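작업 노트, 6월, 오후 4시 조금 넘어서

오늘은 아침부터 빵만 만졌다. 점심도 빵이었다. 노트를 며칠 밀렸더니 앞뒤가 좀 섞일 텐데, 같이 쓰는 분들은 알아서 걸러 읽어 주시길.

지난번에 하던 얘기부터 이어 쓰면, "기계가 집안일을 할 수 있나"라는 질문을 너무 크게 잡았던 것 같다. 설거지, 빨래 개기, 장 본 것 정리하기를 한 줄에 적어 놓고 된다 안 된다 표시하려니까 표가 하나도 안 채워졌다. 그래서 이번 주는 확 줄여서 빵 바구니 하나로 정했다. 바구니에 빵을 담고, 꺼내고, 옆으로 옮긴다. 빵집이든 우리 집 부엌이든 하루에 몇 번씩 하는 일이고, 사람이 하면 전화 받으면서도 하는 일이다. 그런데 이걸로 하루가 다 갔다!

환경 메모. 제어 쪽은 Dalon 그대로, 파지 계획은 Lema로 바꿨다. Nullar는 로그만 받게 해 뒀다(전에 화면까지 띄웠다가 느려져서 고생한 적 있음). 상판은 흰 것 그대로 두었고 조명도 손 안 댔다. 바구니는 갈색으로 엮은 것. 플라스틱 통으로 하자는 의견도 있었는데, 매끈한 통에서만 잘되는 걸 자랑해 봐야 부엌에 가면 소용이 없을 것 같아서 내가 우겼다. 우긴 걸 오전 내내 후회하긴 했다.

왜 후회했냐면 색 때문이다. 구운 빵 색이랑 바구니 색이 거의 같은 계열이라, 영역 분리 결과를 보면 빵 가장자리가 자꾸 바구니 안쪽으로 번져 들어간다. 사람 눈에는 너무 당연하게 빵인데 말이다. 게다가 엮은 틈마다 어두운 점이 생기니까 특징점은 전부 바구니에 가서 붙고 정작 빵에는 거의 안 남는다. 처음에는 Lema 설정을 잘못 넣은 줄 알고 한참을 뒤졌는데 설정은 멀쩡했다. 그냥 어려운 거였다.

두 번째는 움직일 때의 흐림. 가만히 있을 때 찍힌 것만 골라서 보면 그럭저럭 쓸 만한데, 팔이 움직이는 구간은 윤곽이 죽죽 밀린다. 낱개일 때보다 층층이 쌓인 것을 다룰 때가 특히 곤란하다. 위층과 아래층 경계가 뭉개져 버리면 하나로 잡았는지 여러 개를 잡았는지 Lema가 제멋대로 정한다.

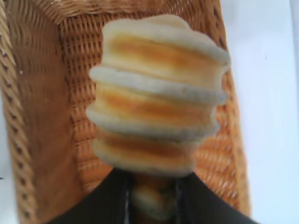

그래서 점심 먹고는 속도를 낮춰 봤다. 원래 이동 속도를 초당 200밀리미터로 두고 쓰던 걸 70까지 내렸다. 보고 있으면 졸릴 정도다. 진짜로 내가 한 번 졸았다(커피 떨어졌습니다, 공용 비용으로 삽시다). 그래도 느리게 하니까 인식값이 튀는 게 눈에 띄게 줄었고, 층 사이 구분도 좀 돌아왔다. 문제는 이 속도로 아침 식탁을 차리면 식구들이 다 출근한 다음에야 끝난다는 것. 빠르면 못 보고, 보이면 느리고. 당분간은 접근할 때만 천천히 가고 바구니에서 벗어나면 원래대로 올리는 방식으로 써 보려고 한다. 구간 나누는 건 Dalon 쪽에서 되는 걸로 아는데 예전 설정 파일이 어디 있는지 모르겠다. 아시는 분은 여기 밑에 적어 주세요.

힘 조절 얘기도 적어 둔다. 빵은 상자랑 다르다. 상자는 꽉 잡으면 끝인데 빵은 꽉 잡으면 눌리고, 살살 잡으면 기울면서 빠진다. 한가운데를 잡느냐 조금 치우쳐 잡느냐에 따라서도 다르고, 포개 놓으면 아래 것만 받치고 위는 그냥 얹혀 있는 꼴이라 옆으로 움직일 때마다 내가 숨을 참게 된다. 파지력 단계를 2로 하면 모양은 안 망가지는데 방향 틀 때 불안하고, 4로 올리면 든든한 대신 손가락 자국이 남았다. 그 사이가 좋을 것 같은데 단계가 정수로만 들어가서 지금은 못 한다. Dalent에 소수 단위 조절이 있다고 어디선가 읽은 기억이 있어서 그쪽 문서를 찾아보는 중이다. 안 나오면 손가락 안쪽에 얇은 스펀지라도 붙여 볼 생각인데, 음식에 닿는 물건이라 아무거나 붙이기는 또 찜찜하다. 실험용 빵이니 상관없다고 할 수도 있겠지만, 그렇게 넘어가면 결국 부엌에서는 못 쓰는 게 된다.

바구니 테두리도 은근히 복병이었다. 두툼하게 꼬아 놓은 모양이라 깊이값으로 보면 거기가 벽인지 손잡이인지 애매하게 나온다. 한번은 손가락이 테두리 쪽으로 들어가는 경로가 잡혀서 비상정지를 눌렀다. 바구니도 멀쩡하고 팔도 멀쩡하고, 나만 심장이 좀 내려앉았다. 충돌 여유를 늘리니까 이번에는 바구니 가장자리에 붙은 빵은 아예 포기하고 안 집으려 든다. 사람이라면 손목을 살짝 틀어서 테두리를 피해 집을 텐데, 지금 경로 후보에는 그런 자세가 없다. 비스듬한 접근 자세를 후보에 추가하는 게 제일 급한 숙제인 듯.

그럼 빵 바구니 일을 맡길 수 있느냐고 누가 물으면, 내 답은 "옆에 사람이 있으면"이다. 넓게 펼쳐 놓은 걸 하나씩 옮기는 일은 이제 그렇게 걱정되지 않는다. 쌓인 것, 눌려 붙은 것, 바구니 벽에 기댄 것은 아직 사람이 봐 줘야 한다. 그런데 실제 바구니에는 그런 것밖에 없다는 게 함정이다. 우리 집만 해도 빵을 가지런히 펼쳐 놓는 사람이 없다.

그래도 작년 이맘때를 생각하면 꽤 많이 왔다고 본다. 그때는 바구니는 꿈도 못 꾸고 평평한 상판 위에 물건 하나 놓고 집었다 놨다만 했었다. 부스러기 얘기는 꺼낼 일도 없었는데 이제는 부스러기가 걱정거리가 됐으니 나름 출세한 셈이다. 부스러기 말이 나온 김에, 손가락 관절 틈을 하루 끝날 때마다 한 번씩 털어 주세요. 물티슈 말고 마른 솔로. 솔은 서랍 둘째 칸에 있습니다.

다음에 할 것 적어 놓는다.
접근 구간만 느리게 하고 나머지는 원래 속도로 돌려 보기.
비스듬히 들어가는 자세 후보 추가.
Dalent 문서에서 파지력 단위 확인.
바구니 안에 흰 천을 깔았을 때와 그냥 했을 때 비교. 식당에서도 천은 깔아 주니까 반칙은 아니라고 우겨 볼 예정.
노출 시간 줄이고 조명을 조금 올렸을 때 흐림이 얼마나 잡히는지.

마지막 건 사실 오늘 해 봤어야 했는데 속도부터 건드리느라 순서가 바뀌었다. 조명 올리면 흰 상판이 날아갈까 봐 겁이 나기도 했고. 내일 오전에 먼저 하겠다. 빵은 봉지에 넣어 선반에 올려 뒀고 실험에 쓴 거니까 드시지 마세요. 새 빵은 냉동실 위 칸에 있습니다.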